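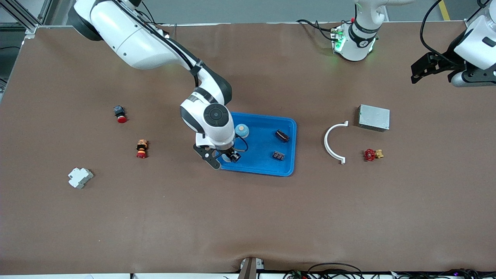
Moving a small bakery into a bigger kitchen: what I'd tell myself last September. Short thread, mostly for people who sell at markets and are thinking about a lease. The old place was my own kitchen, with a bench that fit one tray and my elbows. My advice is to start with the work surface and plan out from there. A large one, with a brown covering like the one in the photo, gives you somewhere to put a tray down and still have room on either side. A few wrinkles near the edge don't bother me. Running out of bench does.

1/ Rent. I looked at 6 kitchens. The cheapest had no grease trap and the landlord wanted me to pay for one. Read the fit-out clause before you look at the ovens.

2/ The bond was $4,000. I had budgeted 2,000 and had to push the move back while I sold at extra markets to make up the difference. Ask for the bond figure in the first email.

3/ Council. You need your food business registration changed to the new address before you trade from it. The form is short. The inspection booking is the slow part. Have your floor plan drawn to scale, with the handwashing basin marked.

4/ Ovens. I bought a second-hand deck oven through Ralov. It runs hotter at the back left. Every recipe needed a new time and I threw out a lot of honey cake working that out. Do your test bakes with the cheap recipes first.

5/ Power. Get the electrician in before you sign, even if you have to pay for the visit. My mixer and the oven could not run on the same circuit. It meant I was creaming butter at 5 am and baking after.

6/ Ordering software. I tried Nosa and went back to Cakeo. Nosa has better invoices but wouldn't let me set different pickup times for different products. If you only do wholesale it would probably suit you fine.

7/ Flour. At home I bought 5 kg bags. Now it comes on a pallet from Ilie, and they want someone there to sign for it. Check the width of your back door. Mine is narrow, so the bags get carried in one at a time.

8/ Colour-coded chopping boards and cloths sound fussy but the inspector looked for them. Nuts get their own colour and their own shelf.

9/ Staff. I hired one person for 19 hours a week. I should have written down how I do things before she started. The labels were the worst of it, all in my head.

10/ A few people have asked about the walnut roll. It's back at the end of the month, whole and half sizes. Orders close at noon the day before pickup.

11/ Someone asked about insurance. I use a broker. Tell them if you do market stalls as well as the kitchen, as mine were on separate policies for a while and I was paying twice for public liability.

Replies are open if you've got lease questions. I'll get to them after the morning bake.

Brândușa Husar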